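## 4.2 Grasp verification from the wrist view

The planner described in Section 4.1 assumes that the object is in the hand when the transfer motion starts. In our first experiments this assumption was wrong too often. The gripper closed, the motor current increased, and the state machine went to the next step while the cube was still on the table, or was held only by one corner. The current signal alone could not separate these cases, because the jaws of our gripper also touch each other with a similar force when they close on nothing. We therefore added a verification step, called Nestside, which looks at the wrist image after every closing command and gives one of three answers: held, not held, or uncertain.

Nestside does not try to recognize the object. It compares the region between the jaws with a stored view of the empty gripper, taken at the same jaw opening. The gripper is rigidly connected to the camera, so its plates and bolts always appear at the same pixels, and we can mask them once during calibration. What remains is a small window directly above the jaws. Inside this window we compute a difference in color and a difference in edge direction, and we combine both in a logistic model with eight inputs.

The difficulty is the background. When the arm lifts the object and turns toward the transfer pose, the window no longer contains the table, it contains whatever stands behind the robot cell. A plain wall makes the problem too easy, and a model trained only in front of a wall fails in a normal room. For this reason we collected the training data in front of printed cloths with strong texture, which were changed between the sessions. The cloths were not ironed or stretched, so that folds and shading would also be part of the data (Figure 9).

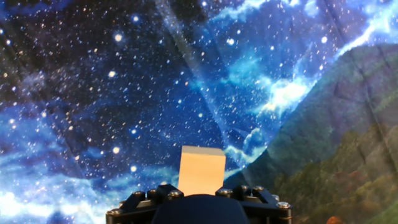
**Figure 9.** Wrist view with a light tan cube held upright in the gripper, in front of a printed cloth with a starfield and a mountain slope. The lower part of the cube is between the jaws and does not contribute to the window.

We recorded 293 closing attempts in total. Each attempt was labeled by two people independently, and Trevor Desjardins checked the attempts where the labels were different. Most of the disagreements were about corner grasps. We decided to label these as uncertain, also in the cases where the cube was later carried to the goal without a problem, because the label should describe the image and not the luck of the motion after it.

The model was trained on one part of the cloths and tested on the others. We consider this split more honest than a random split over attempts, since images from the same session share the same folds and the same light. With the random split the results looked clearly better, and we do not report them.

Two observations from the tests influenced the final design. First, color is a weak cue when the print has warm areas close to the color of the cube. In such poses the edge direction gives almost all of the information: the sides of a held cube stay parallel to the jaws, and the texture of the print rarely does so over the full height of the window. Second, a single image is not always sufficient. A bright spot of the print may be aligned with the window by accident. When the answer is uncertain, Nestside asks the controller for a rotation of the wrist by 9 degrees and evaluates a second image. The background moves in the window and the held object does not. This idea was proposed by Jussara Guerra, and it replaced an earlier version with optical flow, which was slower and sensitive to motion blur.

The request for the additional rotation passes through the same interface as all other motions, so the collision checker sees it as well. If the rotation is not permitted, the answer remains uncertain and the planner opens the gripper above the pick position and repeats the approach. We limit this to 2 repetitions – after them the attempt is counted as failed and the operator is informed.

One limitation should be mentioned. The stored view of the empty gripper must be renewed when the camera is touched or when a plate is changed. We did not find an automatic test for this which we fully trust. At present, the calibration script compares the positions of the bolt heads with the stored ones and gives a warning if they have moved, but it leaves the decision to the operator. The influence of verification on the complete transfer task is evaluated in Section 5.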